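Dronolside Boards > Manipulation software > Wrist cam detector goes blank on approach

kelemen_k
Hi all, long-time reader. I'm on a two-arm cell, toy car into a bin, and I've been stuck on the same software problem since March. The planner is Jivik, the detector is our own, small and nothing fancy. From the overhead view it finds the car fine. Then I hand over to the wrist view for the final approach and the confidence falls off a cliff, and Jivik (doing exactly what I told it to do, sigh) keeps the last good pose and goes there anyway. Sometimes that's close enough. Sometimes it's very much not!

The layout, so you know what I'm asking the planner for. Yellow car on the brown table, teal bin over by the other gripper:

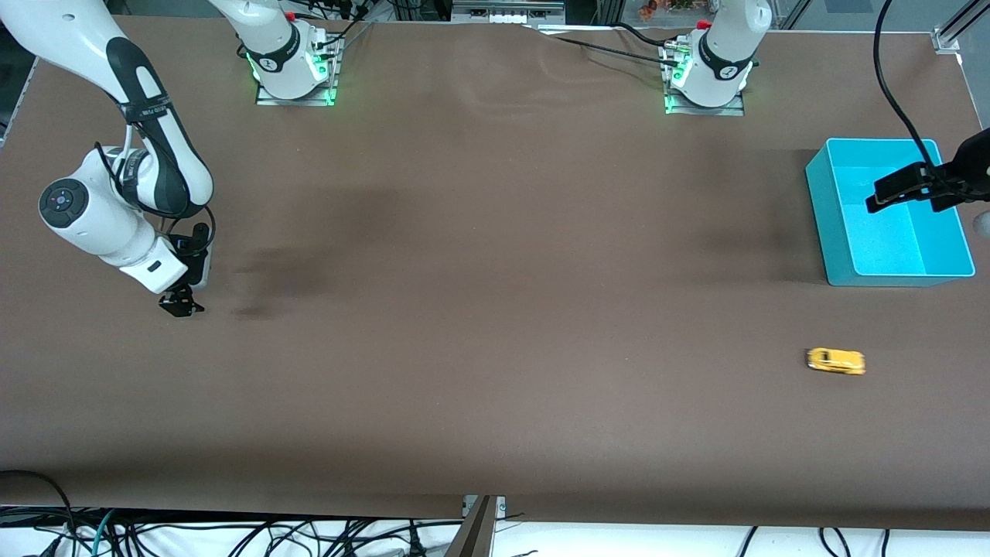
Handover settings

Handover from fixed camera to wrist camera is on a distance threshold, 200 mm above the table. Pose timeout is 285 ms. Detector runs on every wrist frame. I've tried lowering the confidence cutoff to 55 percent and all it did was give me phantom cars. Is anybody doing this handover in a smarter way?

drilwood_pan
Zihan here, from Drilwood. Before you touch the detector, can you post one raw wrist frame with low confidence? Everybody blames the network and half the time the poor thing has nothing to look at.

kelemen_k
Sure, one of the wrist views from the same setup:

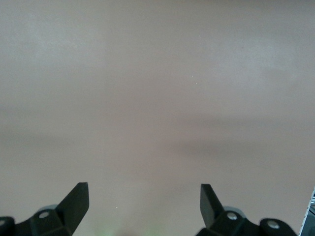

Photo: K. Kelemen / wrist camera, unedited

And yes, I see it now that I've put it in a post. No car in it anywhere. I'd been staring at score plots for so long I hadn't opened the frames, which is a bit embarrassing.

drilwood_pan
Ha, we've all been there. So your detector is right! It's a pinkish surface, two gripper fingers and a couple of specks. A low score is the correct answer. Also look how different the color is from your overhead view, where the table is plain brown. If you trained on both cameras together I'd check white balance, but that's second on the list. First is that a distance threshold is a bad handover rule. Distance tells you nothing about whether the car is in view.

cbaysal
I'm going to disagree with Zihan a little. Distance is fine if your hand-eye calibration is good. Project the overhead pose into the wrist camera, and if it lands outside the image, don't switch. That's 10 lines of code. If it lands inside and the car still isn't there, your calibration is off, and no clever switching rule will save you from that.

drilwood_pan
That's a visibility rule, Cengiz, you just put distance in front of it :)

cbaysal
Fine, but I want the distance check to stay. Otherwise it flips back and forth between cameras the whole way down. I spent a miserable spring on that.

kelemen_k
OK, did the projection check last night. It caught a lot of bad handovers right away, so thank you both. Calibration on the right arm was stale too (I'd moved the camera mount and forgot to rerun it, my own fault). Now I have a new question, which is about after the grasp: 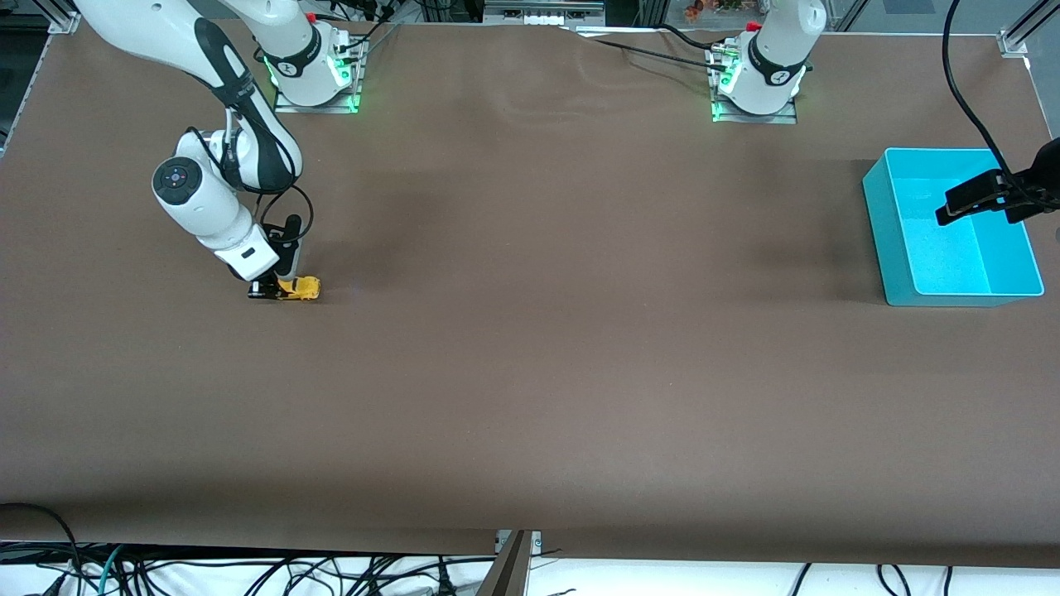

My place step takes the object's orientation from the last detection before the fingers close, and I'm starting to think that's wrong. Jivik plans the whole carry to the bin with that one pose attached to the gripper. But the car is on its side in the fingers there, underside facing left, and the attached model in my planning scene is still a car standing on its wheels. For a bin drop I could probably live with it. I'd like to do upright placing later on, though, so do people re-estimate in hand, or just make the attached shape bigger and move on?

marisol_b
Bigger shape and move on, if it's only going in a bin! I use a sphere that covers the object in any orientation and collision checking has been happy ever since. For upright placing you'll need a fresh estimate though, no way around it.

peiyu_r
I'd skip the sphere. With that other gripper held over the bin, a fat sphere could get your place plans rejected for no good reason. Park the left arm first, or re-estimate from the fixed camera after the lift. We do the second one using the Jin tracker and it costs us one extra pause per pick.

marisol_b
Fair, I only have one arm so I never think about that.

kelemen_k
Parking the left arm is easy, I'll try that tonight and keep the sphere for now. Peiyu, does the Jin tracker cope when the fingers cover half of the object? Mine are pretty wide compared to the car.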